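Flarkgate Council Candidates Split Over Residency Rule for Seasonal Workers

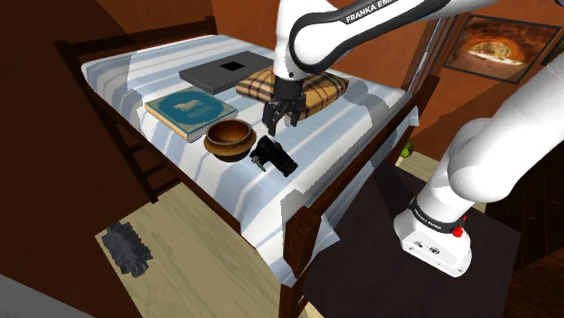

FLARKGATE — The two candidates for the open at-large seat on the Flarkgate City Council gave sharply different answers Friday on whether seasonal workers should be able to use a workplace address to register for city elections, an issue that has moved to the front of the campaign since the county clerk released her summary of pending registrations.

Guðlaug Eskildsen, who served one term on the planning board, told an audience at the Binell Street library that the current ordinance should be rewritten before the September vote. Radomír Hájek, a former deputy city attorney, said the ordinance is consistent with state law and that changing it this close to an election would expose the city to a lawsuit.

Under the ordinance, a person registering to vote in a city election must list a fixed residential address within city limits. Employer-owned dormitories qualify only if the occupant holds a written lease. Most workers at the packing plants along the Skultbridge road are housed under employment agreements that do not meet the city's definition of a lease.

The clerk's summary lists 566 pending registrations from addresses in the Skultbridge corridor. Of those, 76 have been returned to the applicant with a request for additional documents. The remainder are awaiting review. The summary does not say how many applicants live in employer housing, and the clerk's office said it does not record that information.

Eskildsen did not accuse the clerk of acting improperly. She said the problem was in the wording of the ordinance, which was adopted when the plants operated for a much shorter part of the year and few workers stayed through the winter.

"A person who sleeps in the same room ten months of the year lives there," Eskildsen said. "The code recognizes a month-to-month tenant over a garage and does not recognize him. The difference is a form his employer never gave him."

Her proposal would let the clerk accept an employment agreement, a pay statement showing a housing deduction, or a signed statement from the housing operator. Any of the documents would have to show occupancy of at least 30 days before the registration deadline. The proposal would not change the citizenship or age requirements, which are set by the state.

Hájek said the word "lease" was chosen deliberately. During his time in the city attorney's office, he said, the city reviewed a challenge to a ward election in which several voters had listed a commercial building as their home. The case was settled before trial, and the lease requirement was added to the code the following year.

"I wrote part of the memo on that," Hájek said. "The council wanted a document that two parties sign and that a court can read. A pay stub tells you what was deducted. It doesn't tell you where anyone lives."

He said he would support a study of the issue after the election and would not object to a provisional ballot for applicants whose paperwork is incomplete. State law already allows provisional ballots, but they are counted only if the voter supplies the missing documents within a fixed period. Eskildsen said that would leave affected workers in the same position, as the missing document would still be a lease.

The candidates also disagreed over who should pay for additional review. The clerk has asked for 3 temporary positions to process registrations through the end of the canvass. Eskildsen would fund the request from the city's contingency account. Hájek said the county should carry the cost under the existing election services agreement, which assigns registration work to the clerk and billing for ballots and polling places to the city.

A copy of the agreement posted with the council's agenda supports Hájek's reading on registration work generally. It contains a separate clause permitting the county to bill for "extraordinary volume," a term it does not define. The county has not said whether it intends to invoke the clause.

Neither candidate's position would take effect before the vote without action by the sitting council. An amendment to the election chapter requires 2 readings and a public hearing, and the chapter cannot be amended by emergency ordinance. If a first reading were held at the next regular meeting, the second could be completed before registration closes only if the council scheduled a special session. No special session has been requested.

The plants' largest housing operator, Adjei Lodging, said in a written statement that it takes no position in the race. The company said it would provide occupancy letters to any resident who asks for one, and that it is reviewing whether its standard agreement could be reissued as a lease. Doing so would make the agreement subject to the state's landlord-tenant act, including its notice period for eviction.

Asked about that possibility, Hájek said it would resolve the matter without any change to the code. Eskildsen said she would welcome it but that voting eligibility should not depend on a decision by a private company.

The at-large seat has been vacant since spring. The winner will serve the remainder of the term and will be seated when the canvass is certified. Ward seats are not on the ballot.

A second forum, limited to budget and road maintenance questions, is planned at the Skultbridge fire hall at 7 p.m. Written questions may be left at the clerk's counter during office hours.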